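Saturday, December 4, 2021

The owner of Vadico, a small kitchenware shop, has sold dish racks for long enough to have firm opinions on them. Most people, she says, buy one that is too big.

"They measure the worktop and fill it. Then they have nowhere to chop an onion."

She stocks racks from two suppliers, Morneck and Brurkico, and sold 489 of them in the year to October. Black ones go fastest. White used to, but customers complained that it showed tea stains.

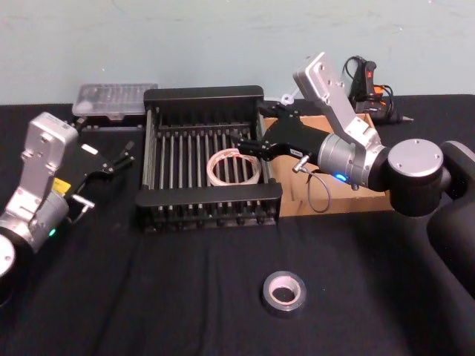
Her first question to a customer is what they wash by hand. A household with a dishwasher may only need space for pans and a few glasses. "If it's mostly plates, get thin metal rods in a row. A plate stands up between them and the air gets round it. Bowls are harder. They lean on each other."

She is less keen on racks with many loose parts. Cutlery pots go missing, she says, and trays get pushed to the back of a cupboard.

Cleaning is simple enough. She takes her own rack to the sink once a week, scrubs along the rods with an old toothbrush and wipes under the feet. "Limescale starts where the water sits. Vinegar shifts it, but rinse it well afterwards."

The shop will have 300 racks in for the new year. She has asked for more of the small size.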